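A Rack for the Back of the Bench

Wooden test tube racks went out of most teaching rooms when molded plastic came in. Ferhat Yüksel still makes them, and the pattern has changed little: a flat base, an upper rail drilled with a row of round holes, and short turned posts between the two.

The rail is drilled before the posts are fitted. Hole spacing is set by the hand, since fingers need more room than glass does. A tube should drop in without force and stand upright with its rounded bottom visible below the rail. 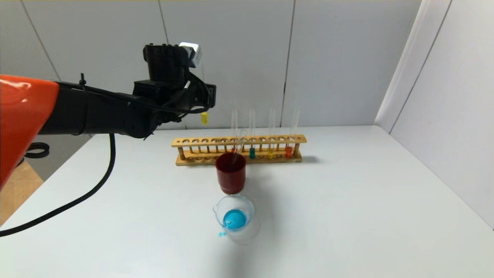 Visibility matters most in color work. Small volumes are enough – a little red, green or yellow liquid in the bottom of each tube reads clearly against a white top. A larger stock of blue can stay in a beaker, where it is easier to pour from. Barış Karaca, who teaches the Friday class at Onley, sets the rack parallel to the rear wall and keeps the front of the table free for pouring.

Light wood is preferred for the rail. Dark stains hide drips, and a drip left overnight will mark the grain. 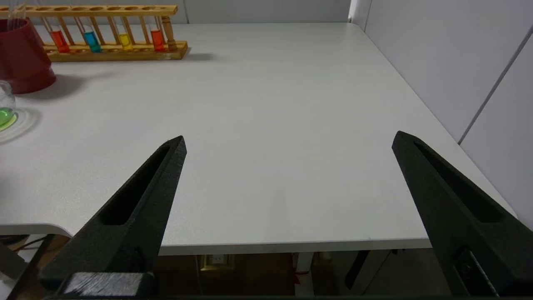 Care is simple. Wipe the base with a damp cloth, dry it at once, and rub in a thin coat of oil each December. Posts that work loose can be reglued after the old glue is scraped out. Yüksel stamps each rack under the base with a serial number. The one on his own bench is 968, and its rail has been replaced once.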